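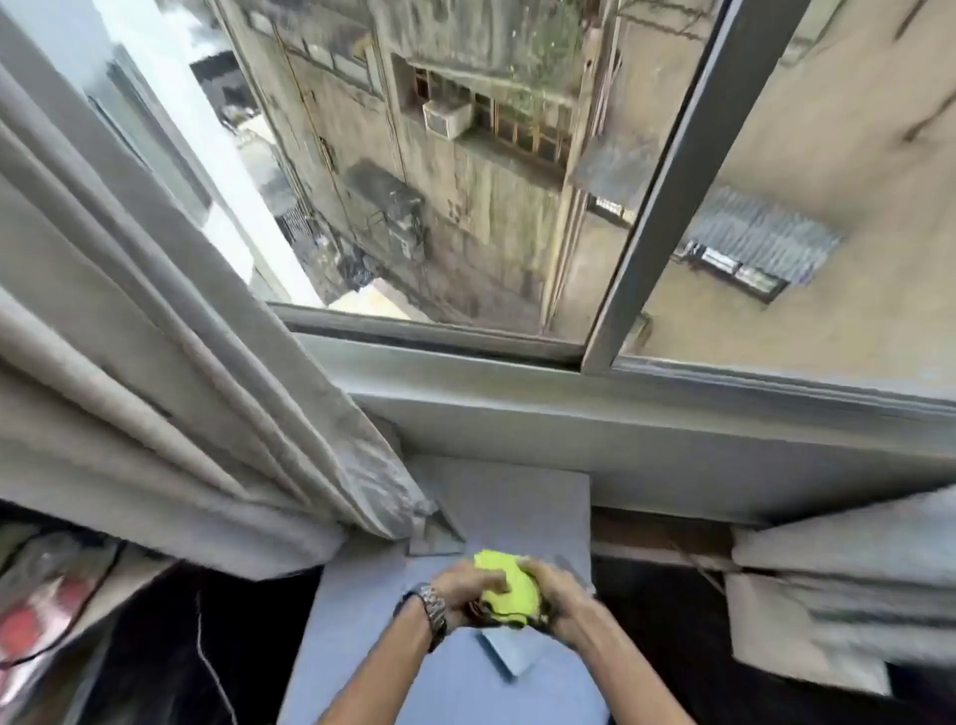

Ticket 713 — Jumstead Beach Cup — ball stuck over net, score stops counting
Status: open, waiting on Stinent
Raised by: Nisreen Jaber
Game: Jumstead Beach Cup (browser version, hosted on Gravance)

What happens
Start a tournament, pick any animal, get to the second match. If you hit the ball straight up while standing right against the net it lands on top of the net and stays there. Players can still run and jump. Ball can't be reached. Timer keeps going, score doesn't. When timer hits zero you get the "next match" screen with no button on it, so only way out is reload and the whole tournament is gone.

Had four complaints on the Gravance page, all the same thing. One says it only happens with the goat. Not true, got it with the penguin too.

Steps
1. Tournament mode, easy
2. Win first match (any score)
3. Second match, walk right up to net with arrow keys
4. Hold up and tap space when ball is coming down
5. Repeat till it sticks. Took me 7 goes first time, 20 the second

Log

09:40 — tried in other browser, same. Cleared cache, same. Not a cache thing.

10:05 — two player mode is fine?? Played three full matches, ball rolls off the net every time. So something in tournament only.

10:30 — Stinent asked for window size. It was full screen. Made the window smaller, under 400 high, and now the ball goes through the net instead. Differnt bug maybe, logging it here for now, will split if you want.

11:15 — Azar build from last month put back on the test page. Can't get the ball to stick at all. So it came in with the October update, the one that changed the bounce and added the new sand court. Old court in new build still sticks so don't think it's the court.

11:50 — reply from Stinent: "Please try turning sound off." Did that. Ball sticks in silence.

13:20 — found a way round for players. Pause, then unpause, ball gets a little nudge and drops off. Works most times, not all. If it drops on your side you lose the point, a bit unfair but better than losing the cup. Have put this on the Gravance page under known problems.

14:10 — missing button on the next match screen. Looks like it wants a winner and with the score level there isn't one. Same thing if you just stand still at 0–0 till the end, no stuck ball needed. So that needs its own fix even if the net gets sorted. Golden point would do, or replay the match.

Needed from Stinent
— net bounce put back as it was in the Azar build, or ball dropped automaticaly after a few seconds
— something to happen on a draw
— saved progress between matches, if it's not a big job

Not urgent for the arcade page, they're still on the old build. Please don't push the update there till this is closed.

15:35 — sent save file and both recordings to Stinent. Waiting.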